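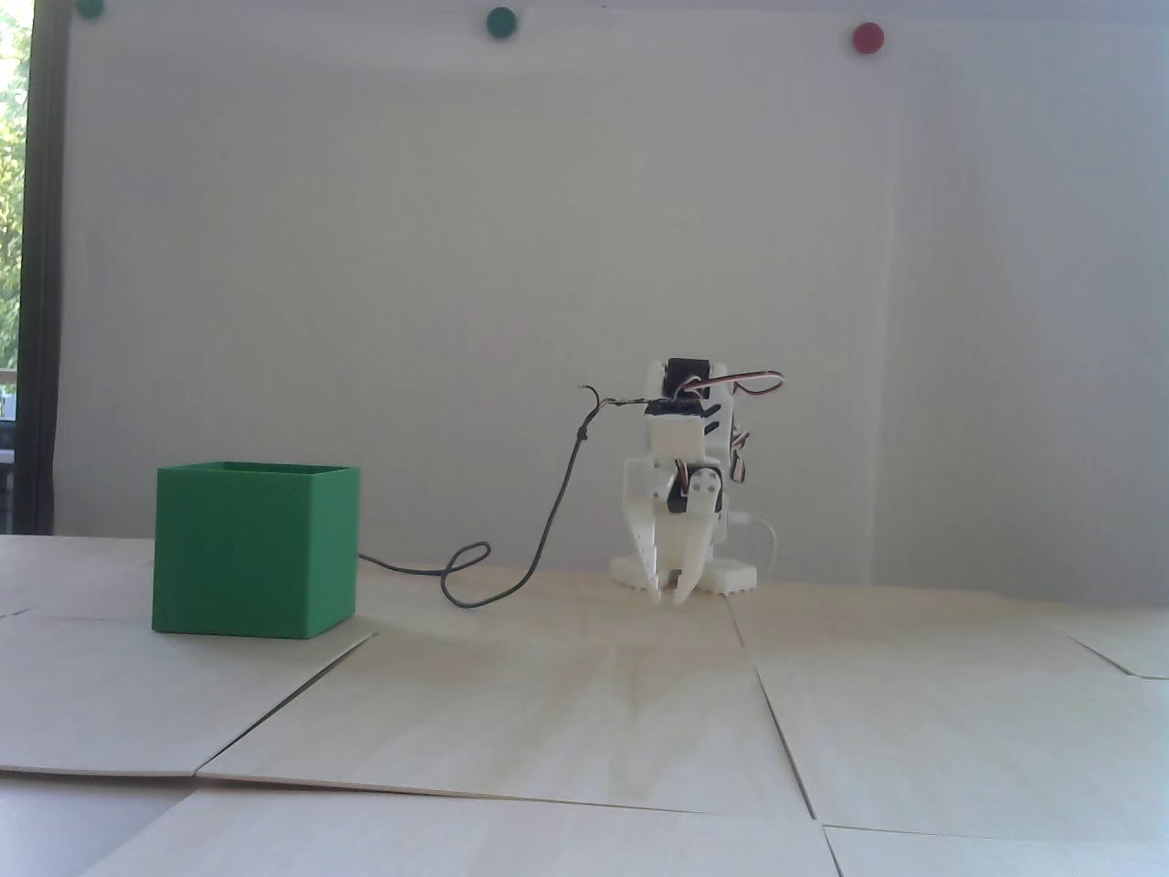 90点で泣く、300点で笑う　ペア戦に通いはじめた私の春待ち日記

ブリッジのペア戦って、点数の大きさがあまり当てにならないんですよね。いきなり何の話かというと、先月トレンブレイ会館(Tremblay)の例会に出て、帰りの電車で相方とずっとその話をしていたんです。駅をひとつ乗り過ごしました。

私がブリッジを覚えたのは四人で卓を囲む家庭のラバーブリッジで、大きな点を取れば勝ち、というおおらかな世界でした。ゲームを作ってボーナスをもらって、お茶を飲んで、はいもう一回。ところがペア戦では、同じ手札がボードに入ったまま卓から卓へ回っていきます。比べる相手は目の前の二人だけじゃなくて、別の卓で私と同じカードを持った人たち! これに慣れるまでが長かった。

たとえば2クラブをちょうど作ると90点。家なら「まあよし」で終わるところです。でも隣の卓の同じ手の人が2スペードをちょうど作っていたら110点で、たった20点の差なのに、そのボードではまるごと負け。20点ですよ。家だったら誰も覚えていない差です。

だから通っている人たちはみんな、メジャースーツの話になると急に早口になるし、オーバートリックひとつに目の色が変わります。私も最近、契約ができると分かったあとで「もう一つ取れないかな」と欲を出すようになりました。そして欲を出して、落とします。先月は二回やりました。相方は黙ってカードをボードに戻していて、あの静けさがつらい。
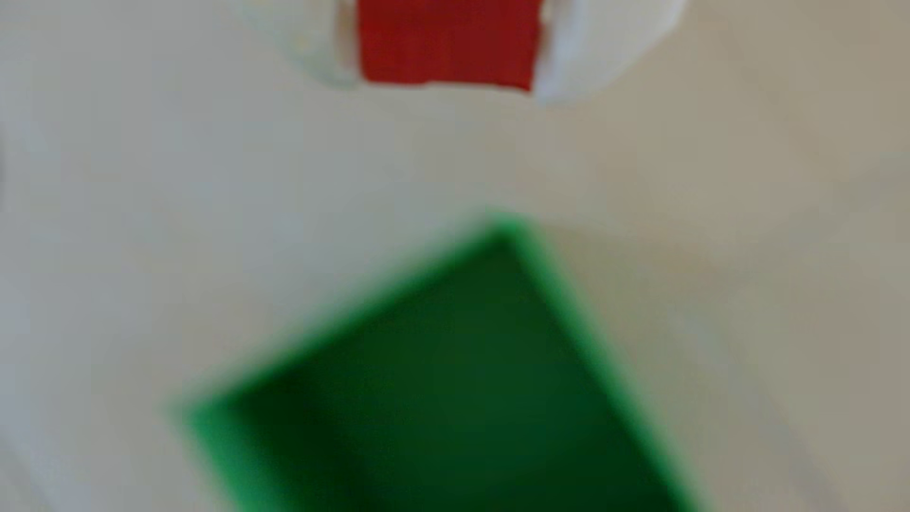

前号を読んでくださった方からは、競技会の雰囲気が怖くてまだ申し込めていない、ビディングボックスを使ったことがないけれど当日困らないだろうか、というお便りをいただきました。

分かります、私も同じところでつまずきました。うちで使っていたのは声に出すビッドなので、箱から札を抜くだけで手が震えて、1ノートランプのつもりで2クラブを出しかけたことがあります。今はバスタス(Bastus)の練習用の箱を食卓に置いて、ドラマを見ながら抜き差ししています。親指で札のふちをめくって、目当ての一枚から手前をまとめて持ち上げる。一週間もすれば指が覚えますし、初心者の部なら、間違えたときはすぐに手を挙げてディレクターを呼べば落ち着いて裁いてくれます。呼ぶのは失礼じゃないんです。ここは声を大にして言いたい!

申し込みのほうは、プルノマリ(Prunomari)の教室がやっている午後の部がのんびりしていて好きです。参加費は1,000円、お菓子つき。ボードの枚数が少ないから頭が煮える前に終わるし、帰りに商店街でコロッケも買えます(これはだいぶ大事)。

さて、300点の話。

そのボードは相手だけがバルネラブルで、相手は4ハートまで上がってきました。私の手にはスペードがずらり、あとはほとんど何もない。相方は途中で一度スペードを支えてくれている。家ならパスして守りに回ります。でもこの日はなぜか手が勝手に動いて、4スペードの札を出していました。当然ダブルがかかります。ダウン2で、マイナス300点。スコアを入れるときは顔から火が出そうでした。

ところが結果を開いてみたら、ほかの卓ではほとんどが4ハートを作られてマイナス620点。うちがトップだったんです。負けているのに一番! 相方と机の下で小さく握手しました。

味をしめた私は、そのあと二つのボードで同じことをやりました。片方は放っておけば相手のハートは2の代で止まって110点だったところを、わざわざ競り上げてまたダブルされ、マイナス300点。こちらは見事な最下位です。同じ300点でもこんなに味が違う。もう片方については書きたくありません。
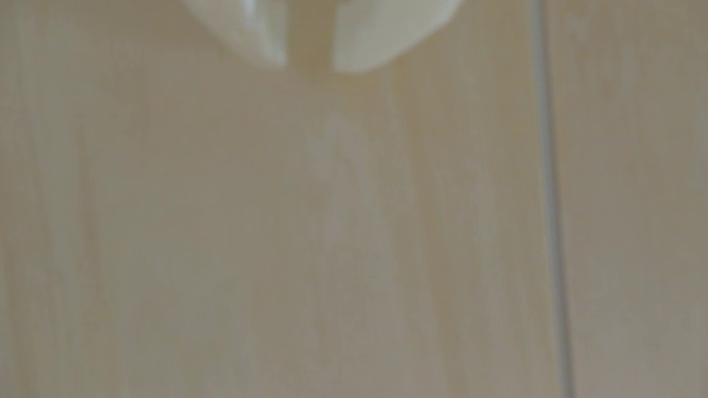 上からのぞく、白い二つの指先。

家での復習にはムデック(Mudeck)という記録ノートのアプリを使っています。ボード番号とオークションを打ち込んでおくと、あとから相方と「ここ、なんでパス?」と書き込み合えるのがいいところ。ただ、うちの場合は半分が言い訳で埋まっています。読み返すと、私は疲れてくる後半に必ずダミーの札を呼び間違えているので、休憩にチョコレートを食べることにしました。効果のほどはまだ分かりません。

コンベンションも少し整理しました。本で読んだものを片っ端から入れていたら、相方の2ダイヤが自然な意味なのか約束事なのか分からなくなって、二人で見つめ合う羽目になったからです。残したのはステイマンとトランスファー、それからテイクアウトダブル。ブラックウッドは入れてありますが、使うたびに行き過ぎるので封印ぎみです。

四月にはまたトレンブレイ会館で初心者ペア戦があって、もう申込書を書きました。目標は真ん中より上。相方の目標は、私に4スペードを出させないことだそうです。当日までに話し合っておきます。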